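Bolis open day, quick notes before I forget it all

Got there at 9:40, parking already full, walked up from the lower lot. Bolis makes tables and chairs mostly, some shelving. Old brick building, new roof. 43 people on the morning tour, split in 2 groups. Ours had Hauwa Igwe, who runs the finishing side. Talks fast, knows her stuff.

Drying shed first. Boards sit there 26 weeks before anybody touches them. Smells great. Then the saw hall, ear plugs handed out, couldn't hear a word of the talk so no notes from that part. Sanding room was better, you get to feel the diffrence between grits.

Asked about prices. Smallest one in the Onyeka line is 658, delivery extra. Hm. 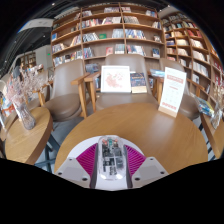
Finishing was the part I came for. Hauwa goes for thin coats, long waits, no stain if she can help it. I like a round top where the grain still shows, like this one, and she said most buyers ask for teh same now. Oil or varnish, she wouldn't pick. Depends on kids, she said.

Coffee after, weak. Missed the upholstery talk. Next open day is in February, bring a jacket for the shed.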